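**Re: stuff on the bed, yes or no**

**marit_nyberg** wrote:

Second night of sorting the spare room at Punaddale and the bed has become the staging area for everything. Bottles, plastic tubs, bits of wood I apparently moved house with twice. My system is that if it's on the bed I have to deal with it before I can sleep. My husband's system is to sleep on the couch.

So what do people do? Floor, bed, or fold-out table? The room is small and the table would have to live in the hall.

**cathal_c** wrote:

Floor. A bed is soft, everything tips over, and you end up with lotion in the quilt. Ask me about the quilt.

**ebuka.o** wrote:

What happened to the quilt

**cathal_c** wrote:

Lotion.

**dshetty** wrote:

Disagree with Cathal, as is traditional. My knees gave up on floors in April. I used the bed for the whole Hutetti move and the trick is to put something rigid down first. Tray, baking sheet, big shallow tub. Small things go in that and nothing rolls under the pillows.

I went through the last of my own odds and ends this week, so I speak with the authority of a man who has 407 unsorted screws left. 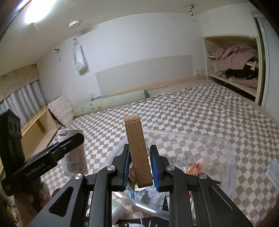 Fair enough about the tub, Cathal says, but a clear one on a patterned bedspread is how he lost a set of keys for two days. He'd look straight through the plastic, see the pattern, and decide there was nothing in there. His vote is for an ugly solid color.

**marit_nyberg** wrote:

I have only clear ones. I bought a stack of them at Kokiden because I wanted to be the kind of person who can see what she owns. I can now see what I own and I don't care for it.

Separate question, the wood. Is there any reason to keep a single wooden block? It's brown, narrow, rounded at one end. It came with something. I have no memory of the something.

**ebuka.o** wrote:

Doorstop

**dshetty** wrote:

Keep it a year in a labeled box. Write "belongs to something" on the lid.

**cathal_c** wrote:

That box is how you end up with Dinesh's garage. Throw it out. The something will turn up by Tuesday and you'll have learned a lesson you can't use.

**ibrahim_obi** wrote:

Been reading this with half the contents of my bathroom on my own bed, so thanks for the company.

For bottles: stand them up along the wall side and check the lids before anything else. Flip tops are the worst, they open if you sit down near them. I put a rubber band around each one. Anything under a third full gets poured into its twin if it has one, or goes in the shower to be finished off. I've been finishing off the same conditioner for most of this year.

**cathal_c** wrote:

Where were you and your rubber bands when I had a quilt.

**marit_nyberg** wrote:

OK, tonight's plan: bottles get banded, tubs stay on the bed with an old pillowcase under them so Cathal can find his keys, and the block goes to Ebuka's doorstop program on probation.

Still no decision on the table. Sandu had a folding one for 800, and it's ugly enough that I'd be motivated to finish.

**dshetty** wrote:

800 for a table you'll use for a week and then pile things on. Use the ironing board.

**ebuka.o** wrote:

You iron?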